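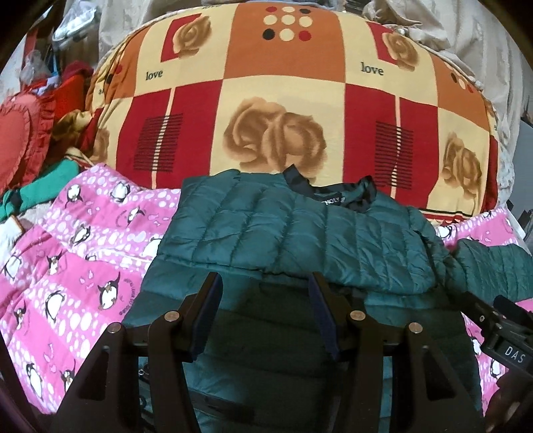

A hand-held gripper over a teal quilted jacket at the Mollow open day, 13 September 2024.

I went to the Mollow open day expecting to watch robots fold clothes. Mostly I watched people do it, holding grippers, and I came home thinking that was the better thing to have seen.

Mollow wants a machine that can tidy a bedroom. Its way of getting there is to have people do the tidying first, with a plastic gripper in the hand and a camera on it, and to train the machine on the recordings. Iestyn Rees, who ran our session, told us the team has 2,000 of these so far and that 299 of them are jackets. He did not think that was enough. Jackets are hard, he said, as the filling moves and the sleeves go where they like.

The bed they worked on was the sort you find in a real house. There was a pink penguin blanket, a big checked cushion with roses on it, a heart-shaped pillow and a heap of plastic bags by the wall. I have been to demonstrations where the only thing on the table was one grey towel, and the robot folded the towel, and we all clapped. My own spare room has never looked like that table.

There were 13 of us in the group and we each had a turn. I took hold of a sleeve, lost it, took hold of it again and ended up with something I would not have put in a drawer. It is a humbling way to spend five minutes. Two fingers that only open and close are a poor swap for a hand, and I understood more from that than from the talk before it.

Berwyn Humphreys, who was in my group and used to manage a hotel laundry, was less taken with it. He asked who does the recording and what they are paid for it. Rees said they are staff on hourly pay, working in shifts, and that their names are not kept with the recordings. It was a straight answer, though I would have liked the names question to go further. If a machine learns to fold from somebody's wrists, that person has done skilled work, and I think the firm should say so in public – with a credit for those who want one.

I would still tell people to go. The next open day is in April, there are 150 places, and you should ask for a turn with the jacket.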